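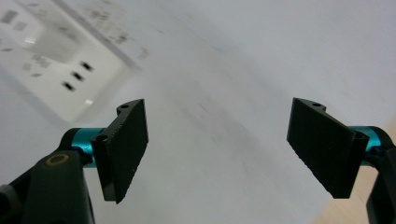 Wiping Down White: speaker notes
Jan 16, 2026, Hamum community room

OPENING
Hi everybody, thanks for coming in! Say who I am, thank Valdis Petrauskas for setting up the chairs. Ask for hands: who has something white at home that no longer looks white? (Wait. It's usually most of the room.)

Tell them my favorite part of this subject is pale surfaces with a recess in them. I mean it! A flat white surface is easy enough, but give it a sunken panel with a little row of slots inside and you've got corners, edges and shadows to deal with, and that's where the fun starts.

SMUDGE, SCUFF OR SHADOW?
Three dark slots in a slanting row on the slide. Point to those first, then to the faint gray marks near the panel. From here I couldn't swear which are scuffs and which might be printing, and that's a great thing to talk about before anyone picks up a cloth.

Test for home: move a lamp. A shadow moves with it and a smudge stays put. Do the lamp demo now, with the white tray from my bag.

If it could be lettering, go gently. Plain damp cloth, one light pass, look at the cloth, stop if there's any color on it. Ye-ji Hwang rubbed the whole legend off a control panel in July and had to work out the buttons by trial and error. She said I could tell you that.

THE CLOTH
Pass the samples around. Start with row one and remind them I need all 8 back this time.
Softest one for the big open areas, folded in quarters so there's always a clean side to turn to. Long strokes, same direction, slightly overlapping. Don't scrub in circles on anything shiny (show the tray again, tilt it toward the window so the back row can see the swirls).

RECESSES
Unplug first if it's anything electrical. Say this twice.
Dry brush before anything damp. An old soft makeup brush is perfect and I will not hear a word against it. Brush outward, away from the openings, then do the inside corners with a barely damp cotton swab. Nothing gets sprayed at a slot, ever. Spray the cloth, over the sink.
Someone will ask about canned air. Fine for some things, check the manual.

PRACTICE, 15 minutes
Pairs. One person hunts for marks with the flashlight, one wipes, then swap. Walk around, look at folding. Left-handers get the end tables, it was a squeeze at Trorneo.

QUESTIONS
Melamine sponges will come up. They're a mild abrasive, so try a hidden spot and look at it in daylight before going any further.
Yellowing is a separate talk. Sign-up sheet is by the door.
Collect cloths!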